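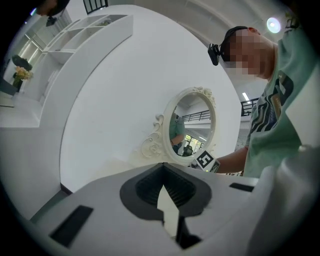
Cleaning a carved mirror (and the tabletop it stands on)

Last updated: 2021-09-25
Filed under: Cleaning & Care > Mirrors, Frames, Vanity

Quick one, been meaning to put this up since April. Standing mirrors with the fancy rims. Roses, leaves, scrolls, all that. Glass is the easy part. The carving is where the dust lives.

Do the carving first. Always. Dust falls on the glass, you wipe the glass after. I did it backward for years and wiped everything twice.

What you need
Soft paintbrush, 1 inch, never used for paint. Makeup brush for the small curls. Two microfiber cloths, one damp one dry. Cotton swabs. Bowl of lukewarm water, 1 drop dish soap. One drop, not a squirt. Old towel.

Dusting
Lay the towel down, mirror on top if it's small enough to lift. Hold it by the thick part of the rim, never by a leaf or a scroll. Those snap. Brush from the top down. Flowers: go round and round between the petals, then flick outward. Vacuum hose in the other hand on low, a few inches off, catches most of it.

Canned air, skip it. Blows the dust deeper and all over the room.

Washing the carved bits
Only if dusting wasn't enough. Swab in the soapy water, squeeze it out hard, then roll it along the grooves. Roll, dont scrub. Change the swab when it's gray. I used 40 on my last one, no kidding, the roses alone took half the box.

Test a spot on the back first. Painted resin is usually fine. Painted plaster hates water. Anything chalky comes off on the swab, stop right there and stay with the dry brush.

Cream and white finishes go yellow in the creases. Kitchen grease and hairspray mostly. Hairspray: swab with 50/50 rubbing alcohol and water, back of the frame test first again, it can lift paint. Greasy stuff: soap and patience. No bleach. No magic sponge either, it sands the paint right off the high spots.

The glass
Spray the cloth. Not the mirror. Liquid runs down behind the rim, gets in the silver backing and you get black edges, and there's no fixing those at home. Top to bottom in an S, then dry cloth straight after. Corners and the join with a dry swab.

Streaks? Too much product. Wipe again with plain water on a barely damp cloth, buff. Look at it from the side, from the front you only see yourself.

If the mirror faces a balcony door do the glass in the evening or on a cloudy day. Sun dries the cleaner before you get to it.

Don't stand a mirror where full sun hits it all afternoon anyhow. It can throw a hot spot across the room, fades things, worse sometimes.

Tabletop
Felt pads under the base, check them twice a year. Mine had picked up grit and scratched a pale top pretty good. Small stuff in a row next to the mirror is fine but leave a hand's width clear so you can wipe without moving everthing. Bottles on a tray. One lift, wipe, done.

Chipped leaf or petal
Found the piece? Dab of white glue, painter's tape, leave it 20 hours. Piece gone? Air dry clay, pushed in with a toothpick, sanded when hard, touch of matching paint. From a few feet away can't tell.

How often
Brush every two weeks. Glass weekly if it's by a sink or where you do your hair. Swab job once a year, that's plenty.

Will do wood frames and gold leaf separately. Gold leaf, keep water away from it till then.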